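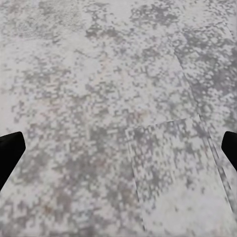 **Samonte Robotics Club – Senior Simulation Team**

*Wednesday, April 11, 2018*

The senior team is through to the provincial final of the Garkano Virtual Handling Challenge. Sixth place after the second qualifying round, top 6 go on, so not a lot of room to spare. Final is in May. Date still to be confirmed by the organizers.

Quick recap for parents and anyone who missed the fall info night. The Garkano is a simulation-only contest. No kit to buy, no field to build in the gym, no hauling a trailer across the province in a snowstorm. Every club gets the same arm, the same gripper and the same set of simple shapes inside a physics program, and students write the code that gets the arm to pick, move and place them. Runs are uploaded and scored overnight. Our team works in Python and uses Bedska, the free simulator the contest is built on.

Round two went up just before the March break and closed last Friday. There were 200 points on offer. Samonte finished with 169, up from a pretty shaky first round where a timing bug cost us most of the stacking section. The bug was a unit mix-up – millimetres in one file, metres in another – and it took three practices to find. It's now written on the whiteboard in red.

Round two had three tasks. Flat parts first: find a thin part lying on a surface with the same pattern on it, and line the gripper up with its edges. Harder than it sounds when there is hardly any colour difference to go on. The grade nines took this one. Their first try looked for dark patches and went after everything in sight. Their second looked for long straight lines and sorted out which ones belonged to the part and which were just joints in the surface. That version scored full marks on all but one layout. Very happy group that night, there was yelling in the hallway.

Second task was round parts. Balls roll, and in Bedska they roll quite well. Close the fingers a bit too quickly or a bit off centre and the ball is away across the surface and the run is done. The contest also puts other shapes close by so you can't just come in from whatever side you like. The team spent most of March on approach angles. They ended up with a slow two-stage approach: stop, take a second look, correct, then go down. It costs time and there's a time penalty, but they worked out the penalty was smaller than the cost of losing the ball. Good call.

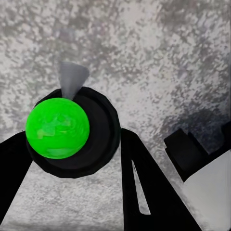
*Round parts practice in Bedska: green ball, grey cone and gripper.*

Third task was mixed sorting and is where most of the dropped points went. The sorting order changes with each layout, and our program made up its mind too early and then stuck with it. The grade elevens are rewriting that section now. They want a version that checks again after every move. Plan is to have it running by the end of April so there's time to test it properly before the final.

Practice is also about to get longer. Up to now the team has had the computer lab Tuesdays after school until five. From next week it's Tuesdays and Thursdays until six, with the Thursday practice in the library as the lab is booked for the yearbook. Laptops are provided. Bring your own mouse if you've got one you like, the library ones are pretty tired. Snacks welcome but not over the keyboards please.

The team has set itself a test target before the final: 70 clean runs in a row on the round parts task, with a new random layout each time. Best streak so far is well short. A run counts as clean only if the part ends up in its place and nothing else has been knocked, and the students are being stricter on themselves than the contest judges are. One run got thrown out last week over a cone that moved by less than a pencil width, on screen anyway. There was a long debate. It stayed out.

Some notes on the final itself. Unlike the qualifying rounds it's held in person, with all six clubs in one hall, running their code live on machines supplied by the organizers. Layouts aren't shown ahead of time. Teams get a short window between rounds to change their code, and only students can touch the keyboards in that window – coaches have to sit in the stands. There's also a spoken part this year. Each team explains one design choice to the judges and takes questions on it. Ours will probably talk about the two-stage approach, though the grade nines are lobbying hard for the straight line finder and they might well get there way.

Travel is by school bus, leaving early, back the same evening. Permission forms go home once the date is set. Cost per student should be low: Gramance, the machine shop out by the highway, has offered to cover the bus and the team's lunches, and will lend two desktop computers to the club until the end of the school year. They're faster than anything in the lab, so the overnight test batches might finally be done before first bell. Big thanks to everyone there. Students who want to see real arms at work can sign up for a tour of the shop, closed-toe shoes required, sign-up sheet is on the lab door.

The junior team isn't in the Garkano but has started on the same practice files, and a few of them have been sitting in on Tuesdays. Juniors wanting to try for a senior spot next year should come out now, before the final, while there's code to read and people around who can explain it. No experience needed. If you can write a loop you're fine, if you can't we'll show you. Grades seven and eight need a signed late pass from the office to stay past four.

Also, the club still needs somebody to design a team shirt. Last year's was grey, with grey lettering, and couldn't be read from more than a metre or two off. Ideas on paper into the box in the lab by the end of the month. One colour of ink only, it keeps the price down. Green has been suggested, more than once.

Round two code is posted in the club's shared folder for members who want to read through it. Please make a copy before you change anything. Results from the April test runs will go up on the board outside the lab each Friday, and the bus time will be posted there too once we have it.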